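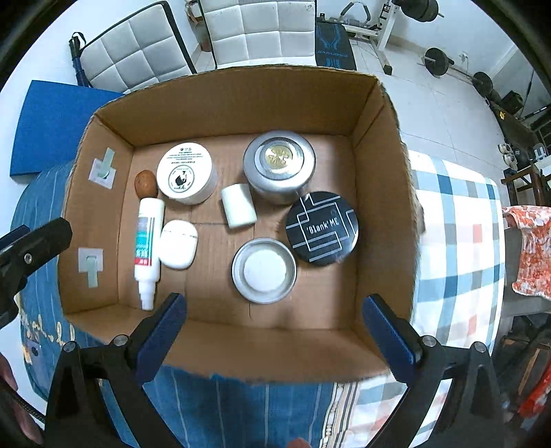
The box, with the hooks still on the left wall.

I have been through a lot of storage for small things and have given most of it away. The present arrangement is a cardboard box with the flaps cut off. It cost nothing, the height can be altered with a knife, and everything in it can be seen from above.

Cutting the flaps is the only real work. I used a kitchen knife, which was a mistake, and the rim is rough as a result. A proper blade against a steel rule would leave a cleaner edge. The walls have bowed as well, more than I expected. Kerubo Mushi suggested running tape round the rim, and I may do that on the next one.

The contents are whatever would otherwise live in a coat pocket or on the windowsill. Jars and the metal canister go towards the back, where they can stand up. The long white bottle lies down, because upright it falls over whenever the box is moved. The earbud case sits next to it. I tried a Gamance tray insert with fixed compartments for a while, but the compartments were sized for pens and none of the round things would go in.

The adhesive hooks were meant for cables. Cardboard is a poor surface for them: the paper layer lifts before the adhesive does. Under a light load, such as a single short cable, they are adequate. I would not hang keys from them.
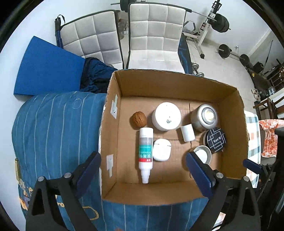 Walnut top left, shallow tin at the front.

There is no fixed plan beyond tall at the back and flat at the front. The shallow tin goes at the front because it disappears behind anything with height. The black Blank'ME jar can go anywhere on the right. It is easy to find by its lid, which is black with pale lines, and the plain white cylinder is the item I lose most often, being small and inclined to roll.

The walnut has no function. Nafula Rugemalira gave it to me in April and it has outlasted two attempts to clear things out.

Some notes for anyone making one:

Keep the walls low enough to reach over without looking. I took mine down by 5 cm and could have gone further.

Do not line the floor. I tried felt and it collected crumbs. Bare card can be tipped out and wiped with a dry cloth.

Replace the box when the bottom seam starts to open. Mine has creases across the floor but is holding. The previous one lasted almost 3 years.

Next job is the drawer under the kettle, where the batteries are.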